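レシートと保証書の整理、年1回で終わらせる手順

家の紙、たまりますよね。うちは毎年1月にまとめてやります。去年は引き出しひとつ分、今年は袋ふたつ。急いで書いてるので読みにくいところはごめんなさい。

用意するもの
・A4の封筒 9枚
・油性ペン
・クリアファイル(穴なしのやつ)
・シュレッダーかハサミ
・スマホ

封筒はPledexの角2を使ってます。厚すぎず、ペンがのる。別に何でもいいです。

手順1 全部出す
財布、かばん、冷蔵庫の横、玄関の棚。とにかく1か所に集める。ここで読み始めないこと。読むと終わらない。中身の判断は次でやります。

手順2 ざっくり4つの山にする
・保証書と、その買い物のレシート
・医療費
・仕事や申告に使うもの
・それ以外
迷ったら「それ以外」へ。1枚に5秒以上かけない。山がくずれるので床でやるほうが楽です。窓は閉めて、扇風機もエアコンの風も止める。私は一度これで全部やり直しになりました。

手順3 「それ以外」を先に片付ける
量がいちばん多い山から。コンビニ、スーパー、ガチャっと出てきた割引券の期限切れ。家計簿につけるならここで入力、つけないならそのまま処分。カード払いの控えは明細と突き合わせてから。今年うちで処分したのは719枚。数えたのは枚数をメモする習慣があるからで、ふつうは数えなくていいです。

手順4 しわを伸ばす
残す紙はのばしてから。くしゃくしゃのまま封筒に入れると厚みが倍になるし、あとでスキャンするとき字が影に入る。
やり方:
1 机の角で裏からしごく
2 向きをそろえて重ねる
3 重い本の下に一晩
アイロンはだめ。感熱紙は熱で真っ黒になります。本当に一瞬です。

手順5 感熱紙はコピーかスキャン
レシートの多くは感熱紙。保証期間のほうが字の寿命より長いことがあるので、家電のレシートは必ず写しをとる。スキャンアプリはKirlowを使用。無料の範囲で足りてます。解像度は標準でOK、ファイル名は「買った年_品名_店名」。店名を後ろにするのは、並べたとき年順になるからです。
蛍光灯の真下だとてかるので、窓ぎわの明るい日陰で。押さえるときは指をはじっこに。

手順6 封筒に入れる
封筒の表に大きく品目を書く。うちの分け方はこう。
・台所の家電
・洗濯、掃除
・パソコンまわり
・照明、暖房
・家具
・医療費
・仕事
・車と自転車
・家の契約
これで9枚。保証書とレシートはホチキスでとめず、折ったコピー用紙にはさむ。ホチキスはさびるし、はずすとき破れます。クリップも跡がつくのでおすすめしまぜん。
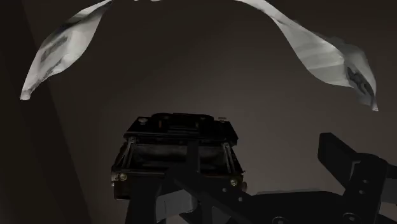
通巻16号 93ページ

手順7 説明書は別にする
説明書まで同じ封筒に入れるとすぐパンパンになる。メーカーのサイトで読めるものは紙を処分、読めないものだけファイルボックスへ。Tulovのボックスは幅が細めで棚のすきまに入ります。Briemのはふた付き、ほこりが気になる人向け。型番シールが貼ってある表紙だけ切りとって封筒に入れておくと、修理の電話のとき早いです。

手順8 捨てるほうの処理
名前、住所、カード番号の一部がある紙は細かく切る。シュレッダーがなければ、ハサミで番号のところだけでも。感熱紙は古紙回収に出せない地域が多いので、自治体の分別表を確認。うちは可燃です。切ったあとの紙くずは静電気でくっつくので、袋は口の広いものを。

いつまで残すか
・保証書 期限が切れるまで。延長保証に入っていればその期限まで
・医療費の領収書 確定申告に使ったなら、控えと一緒に保管
・仕事の経費 決められた保存年数どおり。自分の場合が何年かは税務署のサイトで確認を
・公共料金 口座の記録があるなら、うちは次の検針まで
・家具と大物 持っているあいだずっと。引き取りや買い取りのとき買った年を聞かれます

よくある失敗
スキャンして安心して、原本を即処分。メーカーによっては修理受付で原本がいります。保証書だけは紙でも残すこと。
あと、お店のスタンプなしの保証書。レシートがないと購入日の証明にならないので、この2枚はぜったい離さない。
封筒の字が小さすぎるのもあとで困る。暗い押し入れの中でも読める大きさで。

途中でやめたくなったら
手順2まで終わっていれば中断しても大丈夫。山ごとに紙袋に入れて、袋に日付と「未整理」と書く。手順4の途中でやめると向きがばらばらになって結局さいしょから。やめるなら3の終わりか5の終わりです。

来年のために、空の封筒を1枚、引き出しの手前に入れておく。帰ったら家電のレシートだけそこへ。ほかは今までどおりで可。

2026年3月26日 感熱紙の捨て方を追記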